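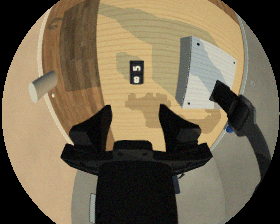
December, 6 p.m. Second pass through the arm budget with Ifeoma. The Cavalcanti quote is good for 30 days and leaves out the pedestal, spare fingers and freight to Idton. Spare fingers are quoted as a pair, 122 each pair. I put down six pairs, Ifeoma wants four. Left it at six for now.

The simulated cell is still the only place to check reach before we commit. Numbered pieces on the tabletop, two-finger gripper, same layout Vinh set up.

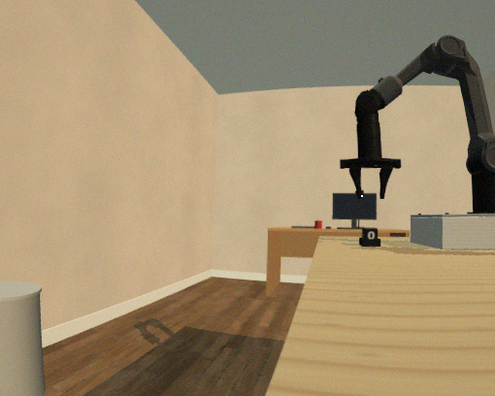 Pedestal height is the open item. Eino prefers the taller one – it adds almost a week to delivery and needs a heavier table. Asked Furkdale for a price on both. Service contract goes on next year's sheet. Call Anneli about the power drop before lunch tomorrow.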